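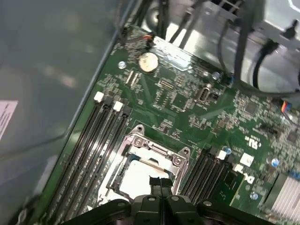

Thread: Teaching the CPU swap by remote control, how slow do you go?

Kamran_Soomro
Morning all, and thanks again for the help with the memory step! I'm on to the processor now, driving the arm from the leader handles, and I keep arguing with myself about speed. My habit is to creep the last bit over the socket, fingers closed, retention frame already up, and have a good look at the wrist view before I commit. It feels safe (and the thermal paste is horrible stuff to get on the tips), but every demo has a great long dawdle in it, and I worry the arm will learn to dawdle too. We want 500 demos by August.

haiyan_luo
Lovely to see a Dell board in there, I learned on one of those. I'd leave your pauses in. Trimming them made our policy at Ukoncombe rush the socket, and we bent pins on 2 boards before I put them back.

JCai
Sorry Haiyan, I can't agree! Pauses taught ours to stop dead and stay there. Practise the move until your hands know it, then record at one steady pace. I'd take 500 smooth demos over 2,000 hesitant ones any day of the week. Kamran, could you show us the bench from the side?

Kamran_Soomro
Of course. The tower lies on its side on the slatted table, with the printed fixture to the left of it. The processor has a square recess there and the memory module sits in the long groove in front.

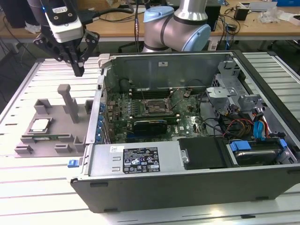 Re: fixture position

chunhua.d
What a tidy fixture, I'm quite jealous! I'd still shift it a little between demos, or the arm will only ever know one spot.

JCai
Yes to that, but small shifts, and get the steady pace first.

Kamran_Soomro
Right, I'll record one batch each way on Wednesday and let you both see the curves.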